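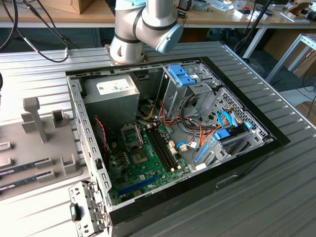
Desktop tower on its side, panel off.

Reading time: 4 min

Week 4 handout: Keeping, Mending and Letting Go

Welcome back, everybody! Last time we talked about why people buy things, and a good many of you stayed behind to tell me about the toasters and coats you wish you hadn't bought, which I enjoyed very much. This week we turn to what happens at the other end, when a thing we own starts to let us down and we have to decide what to do with it.

Economists like to say that a household replaces an item when the cost of repair gets too close to the cost of a new one. That is a fine place to start, and on paper it's simple arithmetic. But please notice how much it leaves out: the afternoon spent looking for a part, the worry that something else will go next month, and (on the other side of the scale) plain old fondness for a thing that has been in the kitchen as long as the children have.

The Stenelberg reading

Your main reading is the Stenelberg household survey. It followed 847 homes, and 783 of them kept their diaries to the end, so the drop-out is small enough that we can trust the general picture. Each home wrote down every item that stopped working over 28 weeks, and what was done about it. Three things to look for as you read:

- Storage as a decision. Many broken items were neither mended nor thrown out. They went into a closet. The authors call this "deferred disposal" and I'd like you to think about whether that is a fair name for it.
- Who knows someone. Homes with a handy friend or relative mended far more, whatever their income.
- Age of the item. People forgave old things for failing and were quite cross with new ones!
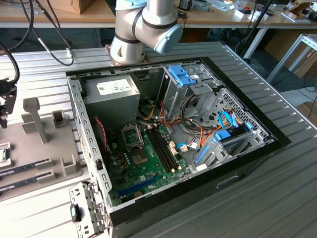
Raed Nimri wrote in after the last session to say that the arithmetic only works if you can get a price for the repair in the first place, and that in his town the shops charge you just to look. It's a very good point, and it has a name: a search cost. Bring your own stories of this kind, because we'll use them.

For next time

Read the Karaki chapter on secondhand markets, but skip the appendix unless you love tables. Then write one page on an item you have kept past its useful life, and what it would take for you to part with it.

Contact the course office | Copyright Poltar Evening Classes | Back to top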